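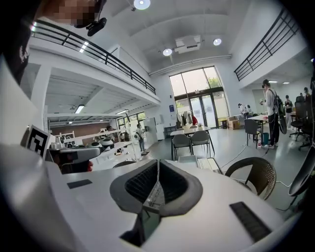
Is Skivham Ferry Simulator worth installing if you already have a dozen simulator games on your phone? It depends on how you feel about waiting for trucks to reverse.

I feel fine about it, apparently. I have played for 26 hours, most of them after 11 at night, and I have a small brown ferry to show for it. You start with one boat, one route and a debt. The route runs between Skivham, a town with a lighthouse, and Mernstead, a town with a slightly shorter lighthouse. You load cars, you cross, you unload cars. The store page promises "EXTREME STORM ACTION," and there was a storm once, in my fourth hour. I was in the upgrades menu and missed the start of it.

The driving is good. The boat has weight. If you cut the engine where a sensible person would, you drift into the dock at a walking pace and get a little brass bell. If you cut it where I would, you hit the dock and the passengers all say "Whoa!" in the same voice. There are 6 boats in total and they handle differently enough that moving up to the second one felt like learning to park all over again. The third, called the Petersen, turns like a supermarket. I love it and can't defend it.

Loading is where the game will lose people. Vehicles arrive in a line and you assign each one a lane on the car deck. Put too many heavy ones on the left and the ferry leans left, and your tip goes down. (Passengers on this route tip the ferry. I've decided to accept that.) Small cars drive straight on. Trucks back on, slowly, beeping, and there's no way to hurry them along. The beeping continues if you open the map. It continues if you open the settings to turn off the beeping, and the slider that controls it also controls the music, the gulls and the brass bell, so you end up ferrying in silence like a ghost.

Now, money. The game is free and has ads, and for the first few hours the ads behave. You get one after every third crossing, and you can watch an extra one to double your fare. Then you reach the Branero route, which needs a bigger fuel tank, and the bigger fuel tank costs 425 anchors. Anchors are the premium currency. You earn one per perfect docking. I'm a decent docker and I was getting a perfect maybe every other trip, so you can do the math on that tank, or you can do what I did and buy the starter bundle at midnight and tell the family it was for work.

Branero is worth seeing, for what that's — anchors — worth. The water gets rougher, there's a narrow channel with rocks on both sides, and the fog really does change how you play. You have to go by the buoys and the horn. It was the first time I leaned toward the phone. It was also the first time I sank, with 30 cars on board, and the game showed me a cheerful screen that said "Nice try, Captain!" and offered to bring them all back if I watched a video about a different ferry game.

Controls are tilt or on-screen wheel. Use the wheel. Tilt thinks that shifting in your chair is a command to head for open sea. There's a lever for the throttle along the right side, and it sits a bit close to the button that drops the ramp. I'll leave that there.

Other things I noted down and have no better place for. Night crossings look lovely, with the town lights coming up small and yellow. The daily missions are mostly "Transport 5 vans," and on some days no vans come. Rain makes my three-year-old phone warm enough to be useful in winter. The save moved over to my tablet without any trouble, though my captain's hat did not. The June update added a dog that sits on the bow and does nothing, and it's the best thing in the game.

I'd give it a solid recommendation up to Branero and a shrug after that. Play it with the sound low, skip the fuel tank bundle if you're stronger than I am, and keep the heavy trucks in the middle.

Comments (4)

bowthruster88
You can skip the truck reversing if you buy the double-ended ferry, boat four. They drive on one end and off the other. Changed my life.

mossy_pete
Had the storm twice now and both times it ended before I left the dock. Do you get anything for finishing a crossing in it?

quietdeck
The separate volume sliders are in the pause menu on the title screen, NOT the one during a trip. No idea why. The beeping has its own one.

tanagerlane
Uninstalled at the fuel tank, reinstalled for the dog.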